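Speaker notes: Sharing one big room
Talk for the Nalline workspace evening, 20 minutes plus questions 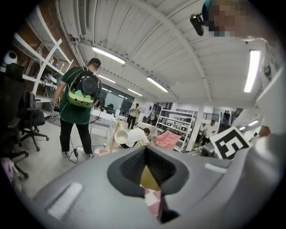 1. Opening (2 min)
Say hello, thank the hosts, check the people at the back can hear.
Start with the question: how many of you work in a room where at least three different jobs go on at once? Wait for hands.
Point to the slide. Concrete floor, glass at the far end, a desk over by the window, someone crouched down working at floor level. Pink armchair right next to them. Most shared rooms look something like this by the middle of the afternoon.

2. The floor is a work surface (4 min)
People plan desks and forget the floor. Then the floor gets used anyway.
Mention the small pink and white mat. A mat tells people where floor work belongs, and you can roll it up at night.
Cables: one rule at Trorketti – if it crosses a walkway, it gets taped or it gets moved. Read out the figure from our log: 142 cable complaints in the first year, before the rule.
Pause here. Somebody usually has a tripping story.

3. Shelves (5 min)
Look at the tall white metal unit on the slide. Rows of small devices and boxes, standing where people can walk up to it.
Our own count at Trorketti when we moved in was 640 small items with no fixed place. After the first sort we kept 401. The rest went back to other departments or out for recycling.
How we did the sort:
– Everything on the floor first, grouped by what it is used for.
– Heavy boxes on the bottom two shelves.
– Labels on the shelf edge, large enough to read standing up.
– One shelf left free for things nobody can identify. Empty it every month.
Do not go into label printers unless asked. It eats up the time.

4. The desk by the window (3 min)
Good light, so everyone wants it. Small things pile up on it fast, as on the slide.
Our fix was a tray. Whatever is on the desk at 6 p.m. goes in the tray, and the tray goes on the shelf.
Glare is the other problem. Turn the screen side-on to the glass before you spend money on blinds.

5. Soft seating (2 min)
Keep at least one armchair. We took ours out in August to gain space and brought it back within weeks.
Place it off the main path.

6. Costs and close (4 min)
Shelving from Fotiner, two units, $268 each. Tape and labels came out of the office budget.
Handout is on the table by the door. Take questions.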